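Urnport Outpatient Center, pre-opening walk-through
Jun 13, 2024. Inspector: Raíssa Sales

Exit signs lit: Yes. All 18, for once.

Fire doors latch: No. Door 4 was marked "fixed" in April. It still swings open. 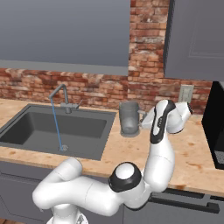
Extinguisher tags current: Yes, though I'd like to see the Brenetti invoice.

Nurse call, exam rooms: Partial. Teixeira says the slow response is "within range." Whose range?
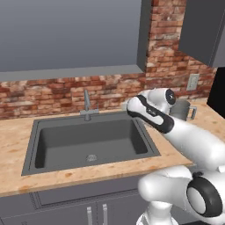
Generator log: Not seen. I was told it is at Zeludport.

Hand rails: Pass. One loose screw by room 355, tightened while I waited.

Ready to open: Not on this paperwork.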